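Stimine open day, Carkton: notes from a long afternoon

Got there late, train trouble, missed the welcome talk. Badge, coffee, straight into the demo room. Stimine makes writing software, or rather the models behind it, and once a year they open the Carkton office to anyone who signs up. Mostly students this time, a few novelists looking suspicious.

First stop was the mystery machine. A small language model trained only on old detective serials, 1,712 installments, all out of copyright. You type an opening line, it carries on. Mine was about a missing umbrella. By paragraph two the umbrella had inherited a house. By paragraph four there were two butlers with the same name and one of them was dead, then wasn't. Big laughs. The grammar was fine all the way thruogh, I'll give it that.

Judit Kovács ran the session and didn't oversell it. She said the model holds a thread for a page or so and then lets go, and that making it bigger helped less than cleaning up the text. Half the old scans had page headers stuck in mid-sentence. They spent September just on that. 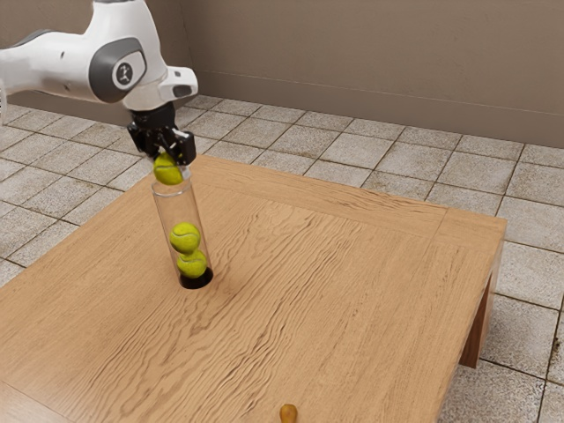 Words: Renata Tomaszewski
2025-01-25

Upstairs, the Aldale room. Aldale is their editing tool, reads a full manuscript and flags where a character's eye color changes, that sort of thing. More useful than the butlers, less fun. Somebody had brought her own novel on a stick and it came back with 41 flags. She argued with 20 of them and won most. One was a joke the thing had taken for a mistake.

Then a panel, too long, hot room. Mr. Odukoya from the publishing side wanted to know who gets paid when a model learns from living authors. Good question, mushy answer. Stimine says it only uses old text or text it has licensed, and would publish the list "soon." I asked when soon was. No date.

Lunch was sandwiches, gone by the time I got there. Parking is hopeless, take the bus from the station, stop is right outside. Sign up early if you want the hands-on slots, they fill up fast and the waiting list dosen't move.

I kept my printout of the umbrella story. The second butler is on page three.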